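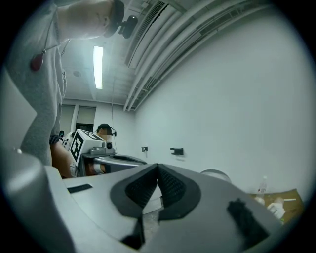

Toilet Cleaning: Hinges, Rims and the Order of Work
Speaker notes, Nana Agyeman
Sunday morning session, Simiyu building

Slide 1. Title

Say name and role. Field supervisor at Cluvis, washroom side. Bastien Rey is on the second half and takes the questions on parts.

Scope of the talk: floor-standing and wall-hung toilets with a separate seat and lid. Urinals are out of scope. So is descaling of the trap, which has its own session after lunch.

Handout is one sheet, printed both sides. The working order is on the front. Ask people to leave it face down until slide 4.

Slide 2. Where the figures come from

Everything on this slide is from our own inspection sheets at the Truseck site. 210 toilets, 3,630 inspections. Each inspection marks the fixture pass or fail by zone: lid, seat top, seat underside, hinge, rim, bowl, outer bowl and foot.

That makes 8 zones with the floor joint, which is marked on the same line as the foot but scored separately. Expect a question on this. The old sheet had them together and some of you will have used the old sheet.

The hinge fails more than any other zone. Seat underside is second. The bowl, where most of the product and most of the time goes, is near the bottom of the list.

Don't read out the full table. Leave it up and move on.

Slide 3. Why the hinge fails

Pause before the bullet points.

A seat hinge has a post, a cover or cap, and a gap between the seat and the china. Liquid gets into the gap and dries there. A cloth folded flat passes over the top of the post and never touches the back of it.

With the lid down, the hinge looks clean from the doorway. With the lid up it is partly hidden by the lid itself. The only good view is from above and slightly to one side, lid raised, and that is not where a person stands when wiping a seat.

Second point: sequence. Many cleaners reach the hinge last, with the cloth that has already done the rim. Whatever was on the rim goes into the hinge gap.

Third point: spray. Spraying straight at the hinge pushes product down the bolt hole. On metal fittings the plating goes first, then the thread. Bastien has a corroded bolt from Truseck in the parts tray. Pass it along the rows in the bag, bag stays closed.

Slide 4. Working order

Ask people to turn the sheet over. Give them a minute.

Go through it at reading pace:

Flush with the lid closed.
Raise the lid. Leave the seat down.
Apply bowl product under the rim and leave it to stand.
Wipe the lid, inside then outside.
Wipe the seat top.
Raise the seat. Wipe the underside, including the buffers.
Clean the hinge, cloth wrapped on a narrow tool or a finger, back of the post first.
Change the cloth.
Wipe the rim and the outer bowl, top to bottom.
Brush the bowl. Flush. Rinse the brush in the flush water and let it drain before it goes back in the holder.
Wipe the foot and the joint with the floor.
Lower the seat, lower the lid.

The cloth change sits after the hinge and before the rim. If anyone remembers one line of the sheet it should be that one. Say it twice.

Someone will ask whether the bowl product has stood long enough by the time they get to the brush. In our timings it has, provided the hinge step is done properly. If the hinge step is skipped, the product comes off early, and the bowl result suffers as well. The label on the bottle governs in any case.

Slide 5. Body position

Keep this short. There is an ergonomics talk in February and I don't want to take their material.

One hand steadies, one hand works. The steadying hand goes on a surface that hasn't been cleaned yet, or on one you are about to do again. Front of the bowl is the usual place. The working hand reaches over to the hinge.

Feet either side of the foot of the toilet if the cubicle allows it. In a narrow cubicle, one foot forward.

Don't lean on the raised lid. A lid on a worn hinge will shift sideways under very little load, and then there is a repair on top of a clean. On slow-close seats, forcing the lid past its stop damages the damper.

Lanyards, necklaces and long sleeves: tuck in or push back before starting. Same rule for cables on anything electrical brought into the cubicle. Route them behind you. 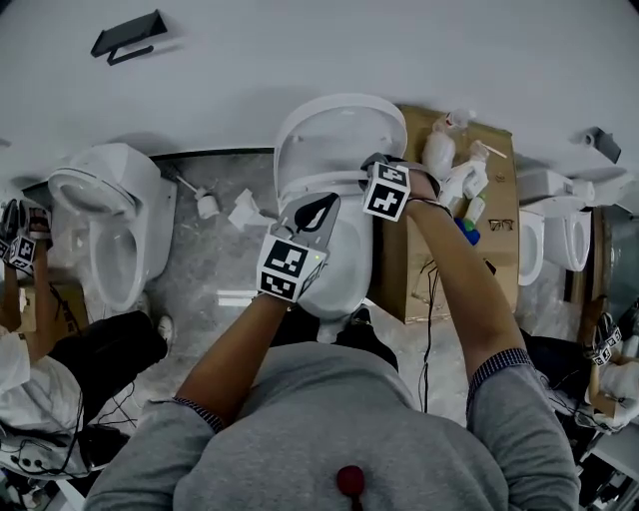

Slide 6. Staging the materials

Everything used at the fixture should be within reach of the working hand without a step. On a cart this is simple. In a small washroom the cart stays in the corridor and you need a temporary surface.

Acceptable: a folding stool, an upturned crate, a closed cardboard box if it is going to recycling afterwards. Cardboard soaks up what it stands in, so check the floor first and don't carry the same box from washroom to washroom.

Not acceptable: the cistern top, the basin, the next toilet along.

Spray bottles stand upright at the back of the surface, with the nozzle facing away from you. Small bottles in front of them. Any bottle that has been decanted carries a label, product name and date. Bottles without a label go back to the store and are not used, even when everyone on shift knows what is in them.

Glasses, phones and keys do not go on the staging surface. (I know. I have done it too.) Pocket or cart.

The brush holder comes away from the wall before you start and goes back when the floor is dry. The patch under a brush holder is not one of the scored zones on our sheet. I think it should be. Bastien disagrees and will say so.

Hand over to Bastien here. Check his microphone is on.

Slide 7. Taking the seat off (Bastien Rey)

Quick-release hinges are the ones most of you will meet. Tudent is the pattern fitted at Truseck and I'll use it for the steps. Others differ in the direction of the button.

Lid and seat up together. Press both release buttons at the same time. Lift straight up. If one side comes and the other doesn't, put it back down and start again. Twisting breaks the plastic sleeve.

Lay the seat on a clean bag on the floor, underside up. Don't stand it against the wall.

With the seat off, the post plates are exposed. Wipe round them, then under the edge of the plate with a soft pick or a wooden stick with the cloth over the end. No metal. No blades.

Check for movement while you are there. Hold the plate between finger and thumb and try to turn it. If it turns, tighten the wing nut from below, by hand only. China cracks when a tool is used on it, and a cracked bowl comes out of the maintenance budget at a very different price from a hinge.

Refit: line up both posts, press down evenly, listen for the click on each side. Lift the seat once to confirm.

Slide 8. Frequency

Seat off every week in public washrooms. In offices every 3 weeks. Hinge wiped in place at every clean, in both.

These are Cluvis intervals, set from the Truseck sheets. A site with hard water or a lot of children will need shorter ones. Don't adopt ours without checking them against your own fail marks.

Slide 9. Loose parts

Hinge caps, seat buffers, holder clips, bolt washers. Small, mostly white, and they disappear on a pale or patterned floor. On marble-effect tile they are very hard to see at all.

Use a dark tray or a dark cloth. Put each part in the tray as it comes off. Before refitting, lay the parts out in the order they came off, left side on the left.

Buffers: if one is missing, report it. A seat with a missing buffer rocks, and a rocking seat loosens its own hinge. Do not move a buffer from another position to fill the gap.

A part found on the floor with no obvious home goes in a bag with the cubicle number on it. Maintenance will identify it.

Slide 10. Inspection

Back to Nana.

Inspect with the light behind you. Lid up, look down at the hinge from the side, then from the other side. Run a dry white tissue round the back of the post. Any mark on the tissue is a fail.

Seat underside: bend down far enough to see it, or use a mirror. A torch held low across the surface shows streaks that overhead light doesn't.

Floor joint: tissue again, at the back, where the mop doesn't go.

Mark every zone, including the passes. A blank line counts as not inspected and we discard the sheet.

Slide 11. Demonstration and questions

Two fixtures, one worked with the seat on, one with it off. Bastien does the second. Front rows can come up and look at the hinge afterward but please keep to the left-hand side, the floor may be wet.

Likely questions:

Disposable or washable cloths? Either. The change point is the same.

Gloves between fixtures? Change or wash according to site policy. Don't get drawn into brands.

Does the order hold for a bidet seat? No. The nozzle comes first and the power is off at the wall before anything else is touched. Offer to send the separate sheet.

Collect the parts tray and count the bags in before the room is released. Spare handouts are in the blue folder, Bastien has it.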